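Karkel's secondhand table sale moves to the old Ovia building

23 June 2025

KARKEL - If you have ever tried to find a decent kitchen table in this town without driving over to Clineo for it, you will be glad to hear that the summer table sale is back, and that this year it has a proper roof over its head. The sale opens this week on the ground floor of the old Ovia building, where there is room enough to walk all the way around a table and even pull up a chair before making up your mind.

Last year's sale, as plenty of readers will remember, was held in the parking lot behind the Değirmenci furniture store and was rained on twice. Two of the better oak pieces had to be dried out and sanded all over again, and a good many shoppers went home early with wet shoes.

Doaa Ezzat, who runs the sale together with the store, said she had wanted to bring it indoors ever since, and that the keys to the Ovia building finally came through in February. She and her small crew have been cleaning, gluing and painting there most evenings since the weather turned warm.

There are 41 tables in this first batch, and they come in just about every shape a table can have. Some are big farmhouse pieces that will need a couple of strong friends and a pickup truck (bring a blanket for the corners!), and others are little drop-leaf ones that would tuck nicely under a window in an apartment. Most were dropped off by families who were moving or simply had one table too many, and a few came out of the café on the square when it changed hands in the spring.

The color of the year, it is fair to say, is white. Ezzat said that white tables went first last summer, some of them before she had even finished writing out the price tags, and so a larger share of this year's tables has been painted that way. She likes how they brighten up a darker kitchen, though she is careful to warn people with small children about markers and beet soup. 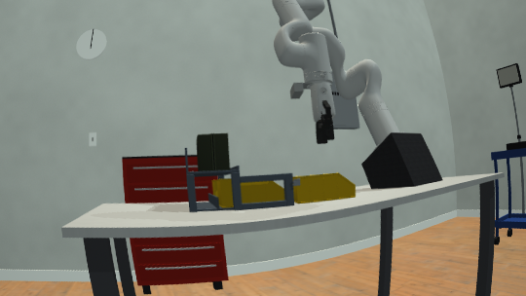 A white table in a computer rendering.

Not everyone in town is a convert. Gheorghița Anghel, who bought a walnut table at the sale last year and was already peering through the doors on Friday Street when we stopped by, told us she would sooner eat standing up than paint over good wood. "My mother had a dark table and we did our homework on it and rolled out our noodles on it, and every scratch is still there," she said. "I know where each one came from. You can't do that with a thick coat of paint, or I can't, anyway." She is after a matching side table this time, and hopes the other early birds will leave it alone.

She may have company. The sale's sign-up sheet for news and early prices had 483 names on it by the time we went to press, which in a town this size is quite a crowd for used furniture. Ezzat asks people to come on foot if they only want to look, and to save the spaces by the side door for those who are loading.

Prices are marked on each table and are meant to be paid as marked, although we are told that a wobble you can point to may be worth a small discount. Delivery within Karkel can be arranged at the desk by the door, where you can also borrow a tape measure if you left yours at home. Please do measure your doorway before you come. Tables with matching chairs are sold as sets, and unsold pieces will stay on the floor until the next batch is ready.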